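Prelley library opens its doors again after summer refit

21/09/2018

Prelley has its library back! The doors on Bravine Street opened at nine this morning after a summer of building work, and by lunchtime the line at the front desk reached all the way to the large print shelves.

The reading room has a new floor, new lights and windows that open properly, a real treat for anyone who tried to study in there last July. The children's corner has moved to the sunny side of the building and has twice the space it had before. Upstairs, the old map store is now a room for clubs and classes, with 30 seats and a door wide enough for strollers and wheelchairs.

Head librarian Sivaprasad Ramasamy was stamping cards from the moment the doors opened, and he was still grinning at noon. "We signed up 66 new members before eleven o'clock," he said. "I had a man in here who last borrowed a book in grade school. He went home with four."

The town also kept its collection together while the work went on, in a back room lent by the Pētersons bakery. Regulars could pick up requests there on Tuesdays, often with a warm roll in the other hand, and 741 books went out that way over the summer – a lovely number for a counter barely wider than a bread rack.

There's plenty to look forward to. The Ulora choir will sing in the reading room next Saturday afternoon, and story time is back every weekday at ten. A chess club, a beginners' Spanish group and a mending circle have all booked the upstairs room, and more than 80 people have put their names down for the family history evenings.

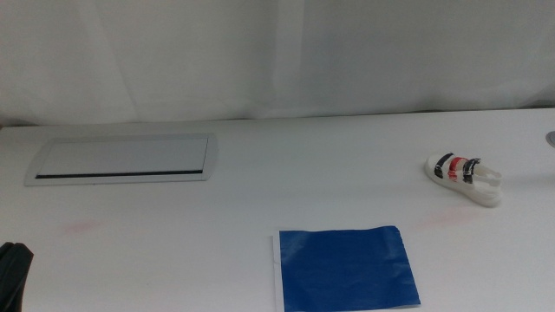 Evening hours are longer too, with the library now open until eight on Mondays and Thursdays. Cards are free for anyone who lives in town, and kids can get their own from age five. Bring something with your address on it, and bring a big bag – the loan limit has gone up to 12 books at a time!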